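Perception Engineer (Manipulation), Jirkden Robotics, Skistenville

We write the software that tells a gripper where things are and then, with luck, persuades it to go there. Our stack is called Ruddock. It handles pose estimation, grasp planning and a quantity of logging that one of you will eventually be asked to read. 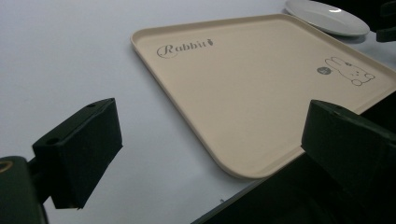

The job is pose estimation for household objects, mostly the dull ones. Mugs are a solved problem if you believe the papers. We would like you to spend your first months on pale, flat things with low rims, such as a beige tray on a white table, where the depth map shrugs and the segmentation model locks onto the word "Rabbit" and the little carrot after it. You'd own the edge detector, the tests, and the arguments about both.

You should know C++ and Python, have shipped something that ran on real hardware, and be able to explain a camera calibration to a tired person. Experience with planners is welcome. Strong opinions on coordinate frames are assumed.

There are 7 of us, plus 265 open tickets. The contract runs 12 months, with 2 days a week at our Wusside lab and the rest wherever your compiler is happiest.

Send a resume and one bug you're still annoyed about to Murray Pryor by 23 June 2026. Cover letters are optional and get read last.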